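Veltska V2 Impulse Bag Sealer: Long-Term Review

16 November 2019

The Veltska V2 is a tabletop impulse sealer for plastic bags. I bought mine in February and have used it most days for household repacking: rice, coffee beans, dried mushrooms, dog treats, and the half-empty bags that used to be held shut with clothespins. It replaced a Trolis hand sealer, the battery-powered kind that you drag along the edge of a bag, and most of my comparisons are with that unit.

Construction

The base is painted steel with a cast arm. The arm pivots on a pin held by two clips, and after nine months there is a little side play in mine, though not enough to shift the seal line. The heating element is a flat wire under a strip of non-stick cloth. Both are wear parts. Two spares of each come in the box, along with a fuse and a hex key that fits nothing on the machine as far as I can tell.

The power cord is short. On my counter it reaches the outlet only if the sealer sits left of the sink. The rubber feet hold well on tile and poorly on painted wood.

Operation

There is one dial, numbered 1 to 8, which sets how long the wire stays on. Press the arm down, wait for the light to go out, keep holding for a second or two while the seam cools, then release. Letting go early is the usual cause of a weak seam. The manual mentions the cooling time only in the troubleshooting table, where most owners will find it too late.

Film type matters more than thickness. Plain polyethylene produce bags seal at 2. Heavier freezer bags want 4 or 5. Foil-lined coffee bags need 6, and the side gussets have to be flattened first, or the four-layer sections will stay open while the two-layer section in the center scorches. Thin shopping bags are difficult at any setting – the film shrinks away from the wire before it bonds. Small snack packages have crimped ends made on industrial equipment, and the V2 can close one again after opening if there is enough flat material left below the tear.

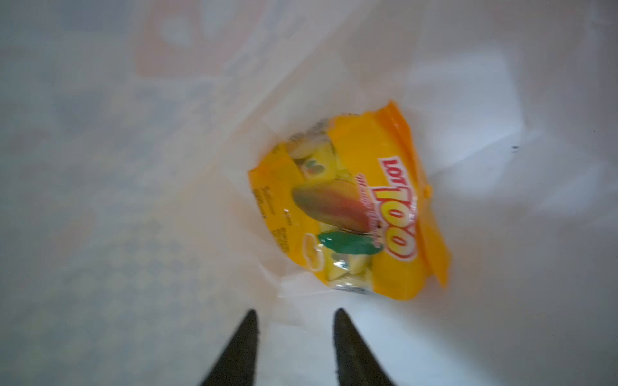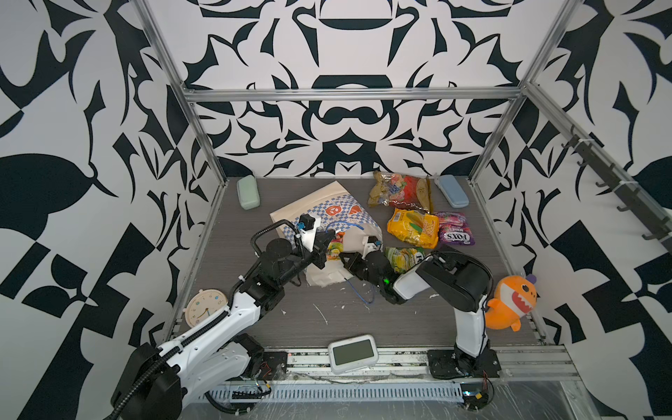 I kept a log of 167 seals between settings 2 and 6, using the water test: fill, seal, invert, and leave over the sink for 15 minutes. Failures came to 20. Most of those were on gusseted bags, and the rest were traced to powder in the seam. Flour is the worst offender. Wiping the inside of the bag with a dry paper towel before sealing fixes it nearly every time. The Trolis did much worse on the same bags, but it also costs a fraction of the price and fits in a drawer.

Crumbs are a related problem. They collect along the non-stick strip and press into it when the arm comes down, leaving pits that print through to the next seam. I brush the strip off with a pastry brush before each session.

Consumables

The first strip lasted until midsummer. Changing it takes a small Phillips screwdriver and some patience with the two end plates, which are spring-loaded. Unplug the unit first. Canulance sells a compatible strip by the roll, slightly thicker than the original, and with it installed I had to move every setting up by half a number. The original wire is still in place.

Cost

I ordered from Kiều, a restaurant supply shop, at 2,875 baht with one pack of extra bags. Shipping was separate. The warranty covers the transformer for a year and excludes the wire and cloth.

Complaints

The dial has no detents, so it drifts if bumped. The indicator light is hard to see in daylight. There is no cutter, and the version that has one is wider by a hand's width and did not fit my shelf.

Rating: 4 out of 5. I would take off another half point for anyone who mainly repacks coffee.

Related reviews
Trolis Hand Sealer, Second Look
Canulance Non-Stick Strip, By the Roll
Glass Jars With Clamp Lids: Gasket Wear After a Year
Vacuum Sealer or Impulse Sealer for Dry Goods
Three Kitchen Scales Under One Pound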